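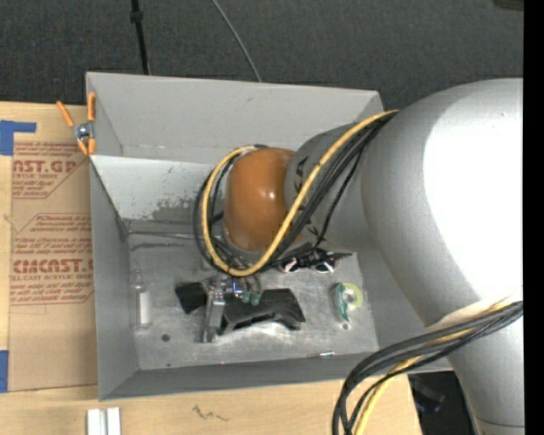 Lawal Igwe thinks you should stop adding episodes until you know which ones are hurting you, and I would start from there too. More on that in my answer further down. The original post is kept as it was.

Bin picking demos, mixed small items: how many before it stops getting worse?
Posted by stoltside_ben, Tuesday

I'm collecting teleoperated demos for a bin picking policy. One arm, a metal bin, and a handful of desk and bathroom items: a small bottle, a tape dispenser, a thin pen-like thing, some odd black parts. The camera is fixed and looks down into the bin. I log everything with Tridow and train overnight.

At 1200 episodes it picked the bottle most of the time. I kept going to 3000 and now it is worse on the bottle and no better on the pen. Same operator for the first part, then two more people joined. I did not change the learning rate or the image size. Do I need more data, or is something wrong with what I have?

Lawal Igwe
Check the new operators first. Train one model on only your own episodes and one on only theirs, same number in each. If yours is clearly better, there's your answer. In our set one person always paused over the item before closing the gripper, and the model learned to pause and then never close. We dropped 139 episodes and the pausing went away.

Also look at where the items start. People get lazy and drop everything in the middle of the bin. Thin items need a lot of starts close to a wall, because that is where the arm gets stuck. I would record those on purpose.

pk_gellcombe
more data always helps. i'd go to 10k

Máté Bodnár
I don't agree with going to 10k yet. Here is what I would do, in this order.

Watch 41 episodes picked at random, at double speed. Write down the item, who drove, and whether the grasp came from above or from the side. It takes an afternoon. If the same item in the same spot gets picked two different ways, a plain regression policy will average them and miss both. Either agree on one way or use a policy that can handle several.

Then check the ends of the episodes. Some operators stop recording the moment the item leaves the floor of the bin, others after the drop. Trim them all to the same point.

Keep your failed grasps if the operator recovered. Throw out the ones where they gave up. And hold back a fixed test layout, with the starting spots marked, so you can compare Monday's model with Friday's. Without that you're comparing luck.

stoltside_ben
Thanks. Split it by operator like Lawal said. Mine alone gets the bottle again, theirs alone mostly doesn't. I grab from above and both of them come in from the side. Re-recording 3 layouts this week with everyone going from above. The pen is still bad.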